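La lavadora se para al centrifugar y marca desequilibrio

Preguntado el 23 de marzo de 2021

Tengo una Stallero de carga superior, metida en un hueco entre dos paredes. Lava y desagua bien, pero al centrifugar golpea y se detiene.
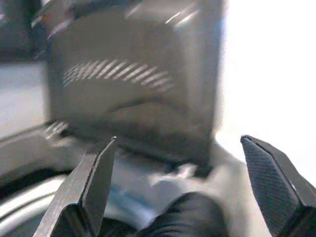
Me pasa sobre todo con toallas. Ya limpié el filtro. ¿Serán los amortiguadores? La compré en diciembre.

Respuesta de Arnulfo Puma
Primero mira las patas. Pon un nivel encima, con la tapa cerrada, y ajusta hasta que no cojee. 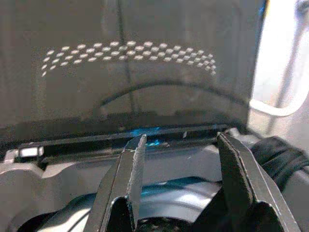 Después prueba un centrifugado sin ropa. Si va suave, el problema es la carga: dos toallas grandes solas se van a un lado. Si golpea vacía, revisa las varillas de suspensión. En Pacheco me cobraron 65 por el juego.

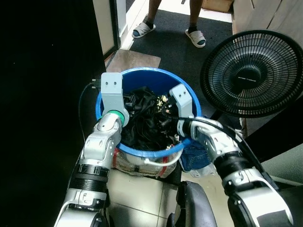 Cubo azul con tela y cables negros.

Respuesta de ingate50
A mi cuñada le pasó y cambió de lavadora. Las de antes duraban más.

Respuesta de Vuraver
De acuerdo con Arnulfo. Deja también un par de dedos libres a cada lado, que si roza la pared suena igual.

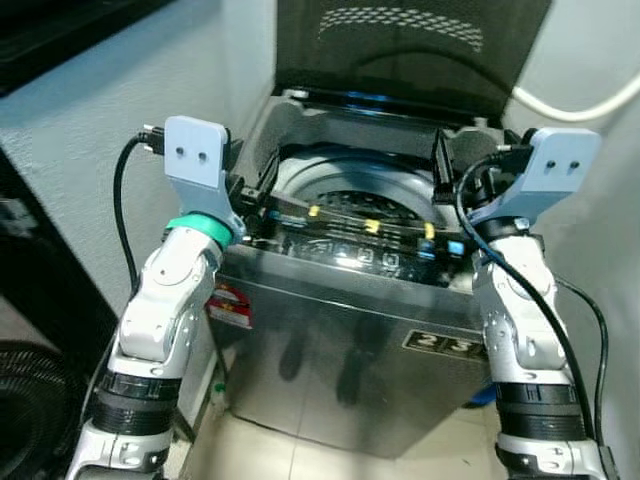 Carga superior con la tapa levantada, entre dos paredes.

Y si es de diciembre, llama a la garantía antes de desmontar nada.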